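Category: Datasets / Law and policy / Text

# Prilent Delisting Requests

Prilent is a text dataset of requests to remove search results that mention a person by name. It was put together for people who study how privacy claims are worded and how they get answered. The README covers release 3, dated 1 June 2021.

## Contents

The release has 932 records. Each one holds the text of a request, the type of page it was aimed at, the reply, and the final status.

- `requests.csv` - one row per request
- `replies.csv` - one row per reply, joined on `request_id`
- `labels.csv` - reason labels, with the annotator code

Of the 932 requests, 481 were refused in full and 128 were granted for only part of the listed links. The rest were either granted or withdrawn before a reply. Withdrawn requests have no row in `replies.csv`.

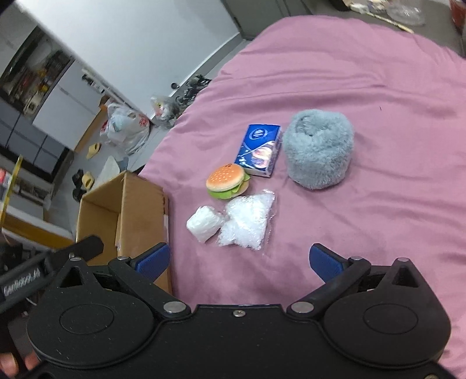
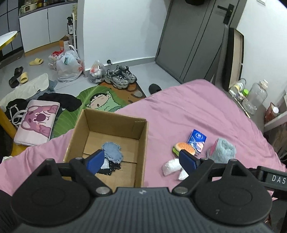 ## Where the text comes from

All requests were sent through the Iltance help desk in Stererville, which drafts letters for people who can't pay a lawyer. Senders signed a release form. Letters that came in without a form were dropped, even when the sender had agreed by phone.

Names, street addresses and page titles were replaced with tags such as `[PERSON]` and `[PAGE]`. Dates were cut down to the year. A second pass in February caught tags that had been broken by line wraps.

## Labels

Reason labels are old conviction, debt, family matter, workplace, false claim, and other. A record can have more than one. "Other" is used too often - we plan to split it.

## Known problems

- Replies are often form letters, so near duplicates are common.
- The drafting style of the help desk shows in most requests. Don't treat the wording as typical of the public.
- `status` is blank where a reply was sent but never forwarded to us.

## Use

Free for research and teaching. Do not try to identify senders or match records to live pages. Cite as: Theodorakopoulos, Prilent Delisting Requests, release 3.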